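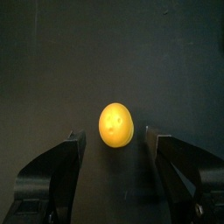
Play food: keep the whole bin or pare it way down?

Home Forums Play & Learning Toys New posts Log in

Posted 2019-06-03 by quiltedmoose

Hi everybody! Long-time reader, and I hope this is the right board. We have a play kitchen in the corner of the dining room that my kids (three and almost five) adore, and over the years it has filled up with food. Some of it is the nice heavy Piklow kind my sister gave us, a lot of it is from yard sales, and there's a whole layer at the bottom that I think came with the house. Every evening it ends up under the table, and picking it up takes us nearly 45 minutes if you include the arguing.

My mother-in-law thinks I should put most of it away and leave out one plate, one cup and a couple of foods. My husband thinks that's a bit sad. I go back and forth – I love seeing them cook up a giant soup with everything in it, but I also notice that on the messy days they mostly dump and walk off. What do you all do?

Re: Play food: keep the whole bin or pare it way down?
tansy_and_thyme

Your mother-in-law and I would get along. I ran a little home daycare for years, and the best thing I ever did for the kitchen corner was to set out very little at a time. A plate, a cup, a bunch of grapes, one mystery item that could be anything they liked. When there isn't much there, they start talking to each other about it, and the grapes become a birthday cake or a sick puppy or whatever the morning calls for.
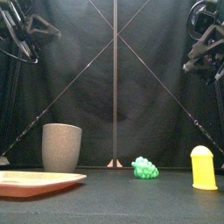

I kept the rest in two lidded tubs in the hall closet and swapped on the first of the month, and the kids greeted every old banana like a cousin home from college. Plain background helps too, I think. We had a busy flowered tablecloth for ages and the small things just got lost on it. I changed to a dark one and suddenly they could find the cup!

Re: Play food: keep the whole bin or pare it way down?
bakers_lane

I'm going to disagree a little, and please take it kindly, because I know tansy has been at this longer than me. My three have always played better with plenty. They run a grocery store, and you can't run a grocery store with one bunch of grapes. They sort things, they argue over prices (everything is 50 cents, even the chicken), they bag it all up and deliver it to the dog. If I took away most of it I'd be taking away the game.

What helped us was the storage. We'd been using one deep bin and of course the only way to find the toast was to tip it over. I got a Skister rack with shallow trays secondhand, and now the kids can see what they have. Holmgren, the big toy store out on the highway, wanted 300 dollars for a fancy wooden market stand, and I laughed and went home and used a card table.

Dark tablecloth I'm less sure about. It shows every crumb at our house. But I'll admit it does look sharp under bright toys.
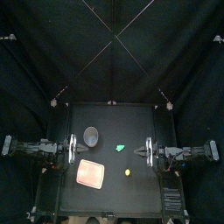
Black table, with black fabric all around it.

Re: Play food: keep the whole bin or pare it way down?
tansy_and_thyme

Fair enough, and I do love the chicken delivery. I had a mixed group with babies in it, so fewer small pieces on the floor was a mercy for me. With older kids I might have been looser. I still say the dump-and-walk-off is a child telling you there's too much out, but a tray rack could well fix the same thing.

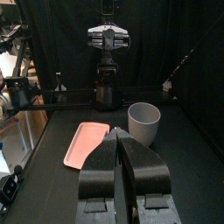 Re: Play food: keep the whole bin or pare it way down?
quiltedmoose

Thank you both, this is so helpful! I think I'll try it tansy's way through July, when we're outside most of the day anyhow, and then bring out the rest for the rainy months and let them open a store. I've already gone through the bottom layer and there was half a plastic waffle in there with tooth marks that I don't recognize.

One more question while I have you – does anybody know if the toy swap in Dromiveo still takes play food? The last time I went they were only taking puzzles and books, and I'd hate to drive over there with a trunk full of lettuce.

Re: Play food: keep the whole bin or pare it way down?
bakers_lane

They took ours in the spring, washed and bagged. Go early, the line for the parking lot gets long.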